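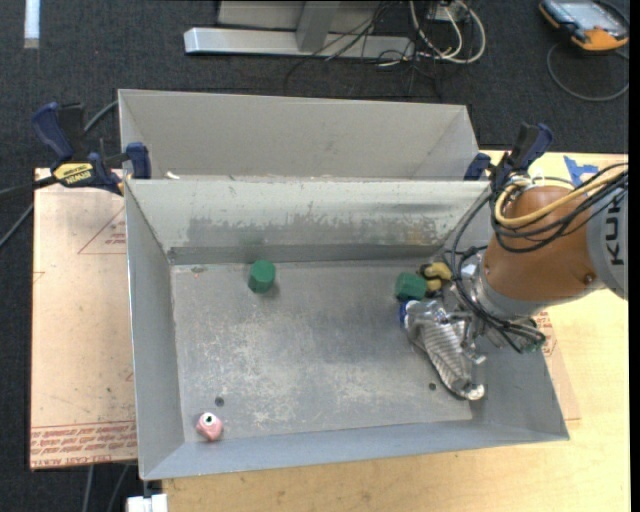 # About Drosau

We started Drosau with one question, and we still get asked it at every family dinner: can a machine do the chores yet? Some of them, sometimes, and more than it could last year!

Most of our days go into picking things up. Sorting a bin of mixed parts or clearing toys off a floor looks like nothing when a person does it, but to a robot arm a hard block and a crinkly wrapper are two very different problems. One keeps its shape. The other folds, slides and catches the light in a new way each time you touch it -- and we love it for that.

## What we work on

Our bin-picking project is called Tultel. It has 3,614 logged picks behind it so far, and every miss gets looked at by a person. Hard parts with flat sides go well. Soft packaging is slower, and anything lying tight in a corner still gives us trouble.

Drulavari is the household side: laundry, dishes, tidying up. Towels we can fold (slowly, and please don't time us). Fitted sheets we can't. Loading a dishwasher works with our own plates and gets shaky with anyone else's.

## Who we are

Ilham Tahiri runs the lab and writes most of the grasping code. Dorian Leblanc came to us from a packing line, and he is the one who decides whether a test is anything like real work. We're in Craddock, in a carpeted unit that was once an office, and you're welcome to stop by.

## Bring us a chore

If there's a job in your shop or your kitchen that you'd gladly hand over, write and tell us about it. We'll say whether we think a robot could do it now, and if we can borrow the parts we'll try 100 picks and send you the results, misses included.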